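Beltis grip pad kit, four months on: decent rubber, terrible glue, and a manual that skips the hard part

Rating: 3 out of 5

I have been putting off this review since March, mostly to see if my opinion of the Beltis pad kit would improve. It went up a little and came back down again.

For anyone who landed here from a search, the kit is a set of replacement linings for two-finger parallel and linkage grippers. You get die-cut black pads, a roll of clear top film, a primer pen, a plastic squeegee and a folded sheet of instructions. I bought it for a small tabletop cell that picks up grocery packages, mostly pouches, tubs and jars, and sets them down again. The fingers are printed plastic and far too slick on their own, so the pads do all the work. When the pads go, the picks go.

The box says "fits most flat jaws." My jaws are flat and it did not fit them. Every pad needed a trim along one side, and the rubber is dense enough that scissors leave a wavy edge. Use a fresh blade and a steel rule. The instructions show a smiling pair of scissors, so somebody at Beltis has never cut one of these.

Now the claims. The sheet promises 496 hours of "working life" per pad set. It doesn't say what work, at what grip force, or on what surface. I keep a cycle log for the cell, and the first set made it to 211 hours before I pulled it. I'm willing to take some blame for that. Crinkly pouches are hard on edges, and I was running the grip force higher than I needed to. But less than half the printed number is a big gap, and I'd like to know what they were gripping in the test. Marshmallows, maybe.

The rubber itself holds up fine. I want to be fair about that. The face of the pad stayed grippy the whole time and it wiped clean with a damp cloth. What fails is everything around the face. The edges lift, then they catch on packaging, then they tear, and after that you get strings.

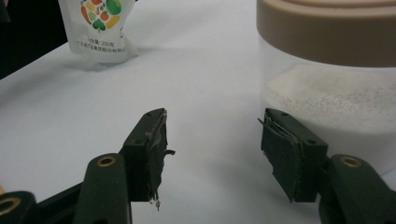
Left pad with a torn flap on one side and a frayed strand at the bottom. The right one looks cleaner, apart from a sliver at the top corner.

A loose strand is easy to laugh off until it gets between the jaw and a thin pouch. Then the pouch sits a hair crooked, the arm carries it a hair crooked, and you spend your lunch break checking the calibration of a machine that was fine. I lost most of an afternoon to that before I thought to look at the pads.

Changing them is where the kit annoyed me most. The instructions have 7 steps, and removal is one line: "Peel away old lining." Old lining does not peel away. It comes off in crumbs and leaves a gray paste behind. Here is what I do now.

Open the jaws all the way and cut power to the gripper. Warm the pad with a hair dryer on low, keeping it moving, as printed fingers will soften if you park the heat in one spot. Lift a corner with a plastic scraper. Wipe the jaw with isopropyl alcohol and let it dry. Stick the new pad from the bottom up and squeegee toward the tip. Close the jaws on a flat block at low force and leave it overnight.

While you're in there, check the linkage joints for play and look at the mounting holes for cracks. Then re-zero the jaw opening. The sheet never mentions this at all. A new pad is thicker than a worn one, and if you don't reset the closed position the controller thinks it's gripping something when it's gripping itself.

Skip the top film. I mean it. It is supposed to protect the pad edge, and on my jaws it lifted first and took the rubber along. It's shiny, too, if you care about glare into a camera.

I've also tried the Gula strips, which are cheaper, thinner and easier to cut. They slide on glossy plastic, so I only use them for cardboard. Orlandini sells molded pads that screw on, and I suspect those are the right answer, but they want you to buy their fingers as well. I'm not replacing two good fingers to avoid a glue problem. Endico carries all three brands and took back an unopened Beltis set without a fuss.

Would I buy it again? I already did, and I'm using it with contact cement from the hardware store in place of the supplied adhesive. So far that set has roughly 7 weeks on it and the edges are down. Read that as a point for the cement.

Pros: good rubber, cleans easily, includes a nice squeegee.
Cons: weak adhesive, edges tear, film is useless, no word on re-zeroing, hour rating I don't believe.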